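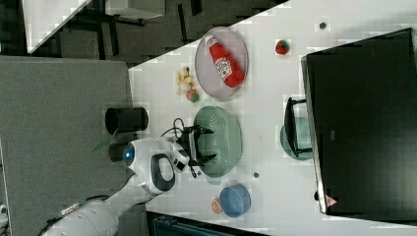
The open day at Elport started at ten in the morning, and by half past the line for visitor badges went out the door and along the bike racks. I went mainly for the kitchen room on the second floor, which a friend had told me about after the last one in July.

Elport is in an old shipping office with 165 desks and a lot of long corridors. The badge desk gives you a folded map with the rooms numbered in an order that doesn't match the stairs. I walked through the print shop twice before Misaki Ogura, who was on the landing with a stack of spare maps, pointed me to the right door.

The kitchen room is called Zadar (all the rooms there are named after ports). It is set up for work on everyday table tasks: putting food on a plate, sorting things into bowls, clearing up afterward. Most of it is done on a long white table, and the things on it are what you would find in a family kitchen with small children. There was a green plastic colander, a blue ceramic bowl and an oval plate in a pale pinkish color, with a Heinz ketchup bottle lying on it. The food was toy food: a banana, an apple, a strawberry and an orange citrus slice next to the bowl.

Odair Evangelista gave the talk, which ran 40 minutes including questions. He spent most of it on the dishes. A colander is harder to deal with than a bowl, he said, as the holes and the rim give you more places to get hold of it and more ways to get it wrong. Ketchup bottles are awkward lying down and easy standing up. Someone asked why they don't use real fruit. He said they did for the first month, and the room smelled of it.

They keep 600 items in the cupboards along the corridor, sorted by shape. I liked the cupboards more than I expected. One shelf is only lids. Arlindo Quintana buys most of the stock at yard sales and school closings, and he let us open the drawers as long as everything went back where it came from. I found the same egg cups my grandmother had.

After that I had coffee in the canteen — two dollars, self-serve, decent — and looked in at the weaving studio on the ground floor, but the loom was being rethreaded and there wasn't much to see.

A few practical notes. The talks fill up, so put your name on the sheet when you get your badge. The elevator stops at the first floor and you take the stairs from there; ask at the desk if that is a problem and they will bring you up the other way. Parking on the street is free until noon. The open day closes at four, but the kitchen room shuts half an hour earlier so they can put the dishes away.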